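May
Text: Kirsty Mudgway

Section 4. Setting up the Wosum handset for the first time

Read this section before you put the SIM card in. It covers the card, the first charge, the date and time, and moving your contacts from an older phone. Email and internet settings are in section 5.

Fitting the SIM card and battery

1. Switch the handset off and unplug the charger.
2. Slide the back cover down and lift it away.
3. Take out the battery by the notch at its lower edge.
4. Push the SIM card under the metal clip with the gold contacts facing down and the cut corner at the top left.
5. Put the battery back, contacts first, and slide the cover up until it clicks.

Caution: Do not force the card. If it stops halfway, take it out and check the cut corner.

Note: Cards issued by Godonum before the change of tariff will still make calls but hold fewer contacts.

Charging

6. Plug the charger into the socket on the bottom of the handset. The battery symbol starts to move after a short delay.
7. Leave the handset on charge for 4 hours the first time, even if the symbol shows full before then.

Caution: Use only the Brusmont charger supplied in the box. The plug on the older Lengyel charger fits the socket but gives the wrong voltage.

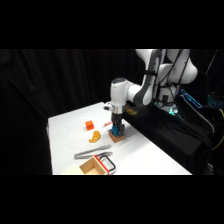 Page 11

Date, time and language

8. Hold down the red key until the screen lights up, then enter your PIN and press OK.
9. Choose a language from the list. You can change it later under Settings – Phone – Language.
10. Enter the date and time. The clock uses the 12-hour format unless you press the right-hand soft key to switch.

Note: If the battery is out for more than a few minutes the clock has to be set again. Alarms are kept, but they stay off until the time has been entered.

Moving your contacts

11. On the old phone, copy all the contacts to the SIM card.
12. Move the card to the new handset and open Contacts – Options – Copy from SIM.
13. Choose All and wait for the message "Copy finished".

Names longer than the card allows will have been shortened by the old phone, and you will need to type them in again. A contact with two numbers comes across as two entries. To join them, mark both and choose Merge.

If the message "Error 108" comes up, the handset memory is full. Delete some entries and start again from step 12 – those already copied will not be doubled.

Related items
Section 5. Email and internet settings
Section 6. Ring tones and profiles
Pairing a headset (Jarlath Mulcahy)
Getting more from the battery (Genivaldo Siqueira)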